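Tirodow Library closure dispute

The Tirodow Library closure dispute was a disagreement over the future of the public library in the town of Tirodow, which began as a question about a boiler and grew, over two council terms, into the longest-running item of business the town has known. The building was closed, reopened, closed again, renamed and finally reopened under its old name. The boiler was replaced early on and played no further part.

Background

The library opened on Merau Street in a former feed store, bought by the town from the Zodadano family for a sum that both sides later described as unfair. It had a reading room, a basement used for town records, and a flat roof that the original architect had recommended against in writing. By the time of the dispute it was open 40 hours a week and shared its parking lot with a tire shop, an arrangement governed by a handshake.

Tirodow is governed by a town council of seven members. Council meetings were held in the library's reading room until the closure, after which the council had to find somewhere else to discuss it. It settled on the cafeteria of the middle school, where the tables fold down from the wall and the chairs are attached to them.

The first closure

In June the library's boiler failed an inspection. The town engineer's report ran to 156 pages, of which six concerned the boiler. The rest dealt with the roof, the wiring, the front steps and a crack in the east wall that the engineer called "of interest." The council voted five to two to close the building for repairs and to ask for bids.

Three bids came in. The lowest was for the wrong building. The second was accepted and then withdrawn when the contractor visited the basement, and the third had expired by the time the council returned to it. A motion to extend the deadline passed, but the deadline it extended was the one for dog licenses, owing to an error in the numbering of the agenda. Dog owners in Tirodow still speak well of that session.

With no contractor in hand, the council's finance staff suggested that the library might be closed for good and the site sold. The proposal appeared on page 31 of the draft budget under "Miscellaneous savings," between a cut to the holiday lighting and a plan to buy cheaper envelopes.

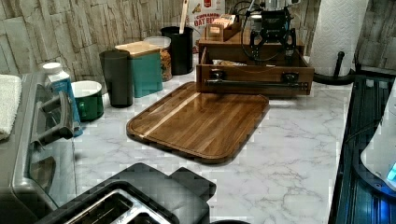

Opposition to the sale was led by Wilma Imrie, a retired bookkeeper who had read the draft budget all the way through, a thing the council had not planned for. Imrie pointed out that the expected sale price had been counted twice, once as income and once as a reduction in debt. The council thanked her for her comments and limited public speakers to three minutes each.

Imrie's answer was to bring more speakers. The hearing that followed lasted until after one in the morning and had to be moved from the cafeteria to the gym when the custodial shift changed. Speakers addressed the sale, the roof, the history of the feed store, and in one case a boundary dispute with a neighbor in the hamlet of Merau, for which the street is named. The vote was put off.

The Mihăilă plan

At the next meeting the council took up a proposal from the consulting firm Mihăilă, which had been hired to find a middle way. The firm recommended keeping the ground floor as a library, leasing the basement to a private tenant, and renaming the whole the Tirodow Community Learning Hub. The town records were to be moved to "a suitable location," which the plan did not identify.

The council adopted the plan four to three. The building opened as the Hub that fall, with a new sign and the old carpet. The basement was leased to a company that sold used office furniture and left after its first wet spring. The town records, meanwhile, had been placed in a storage unit whose rent was charged to the parks budget, where it was found the following year by Imrie.

The second closure came when water from the flat roof reached the reading room ceiling. It was announced by a notice taped to the front door, and the notice gave the name of the building as the Library, the Hub and the Annex in three consecutive sentences. There has never been an annex.

Resolution

Imrie ran for the council at the next election and won by a wide margin. Two of the members who had backed the sale did not seek another term – one moved to the coast, and the other said he wished to spend more time with his boat. The new council voted to borrow for a full repair, including a pitched roof, and to drop the Hub name. The vote was unanimous, although one member asked that the minutes record his lack of enthusiasm.

The library reopened on Mar 3, 2020. The ribbon was cut by the mayor, who had voted on every side of the question available to him and made a short speech about persistence.

Legacy

The dispute led to two lasting changes in town procedure. Draft budgets must now list any proposed sale of public property on the first page, and agenda items are numbered by a different person than before. The Hub sign was offered at public auction, drew no bids, and is kept in the library basement along with the records. The crack in the east wall is still described as being of interest.

See also

Tirodow Town Council
Merau boundary question
Dog licensing in Tirodow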